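Fruit basket, second attempt
8/8/20

The fruit bowl has been retired. It was a deep ceramic one from Merken, and depth was the problem: anything at the bottom stayed out of sight until it was past using. It also weighed too much to lift with one hand while wiping the table.

The replacement is a woven basket, rectangular with rounded corners. I compared it with two others, the Jelliren and a wire model from Corier. The Jelliren had a lining that has to come off for washing. The Corier had gaps wide enough to mark soft fruit. The woven one has a flat floor, so the load sits in a single layer and does not roll to the middle.

For sizing I used artificial fruit. Begoña Calvo lent me hers, which she keeps for table displays. It holds its shape and can be moved as often as needed. Real fruit bruises after a few rounds of this, and I had already wasted a bag of plums on the wire model. The drawback is weight. Artificial pieces tell you about space and nothing about how the rim behaves when you carry a full load, so that test will wait until after the next shopping trip.

The procedure is simple. Lay everything out first, put the largest pieces in at the corners, then fill toward the center. If a piece ends up resting on another, take it out and turn the one under it – rotation fixes more than rearranging does. 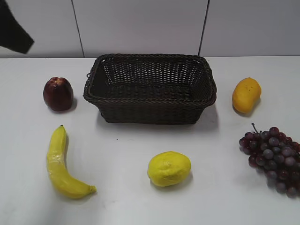
Empty basket with the five pieces set out, deep red apple to the left.

Cleaning is the remaining question. A dry brush gets into the lattice better than a cloth. I have not tried water on it and will probably stick with the brush through August. The old bowl is on a shelf in the hall and holds keys.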